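Skusik Desktop Sorting Bins, Pair

Product code: SK-42
Category: Workplace recycling

The Skusik desktop range is intended for offices, meeting rooms and staff kitchens where a full-size recycling station is not practical. Bins are supplied in twos, in contrasting colors, so that each department may assign one to recyclable items and the other to general waste.

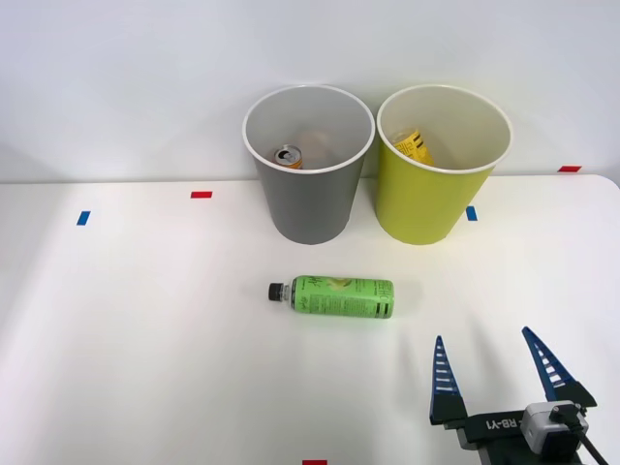 Orders are accepted from all registered departments through the Fesholm purchasing office. The minimum order is 2 pairs. Orders of more than 200 pairs are shipped directly from the Kikavum warehouse and require a delivery address with a loading dock.

Sorting guidance

Local rules differ between sites. At most sites, beverage cans are accepted for recycling and should be emptied before disposal. Food wrappers belong in general waste unless the site notice states otherwise.

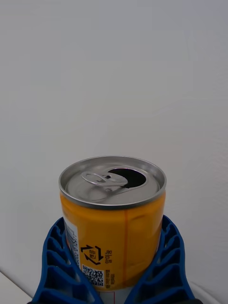
Beverage can with opened lid

Labels and accessories

Printed labels are ordered separately under code SK-101. Akgül liners may be used with this product – please select the small size.

Care

Wipe with a dry cloth. Do not place in a dishwasher.

Returns

Unused bins may be returned in their original packaging. Requests should be addressed to Tài Tôn, Purchasing Office, Fesholm. Revised prices take effect in May.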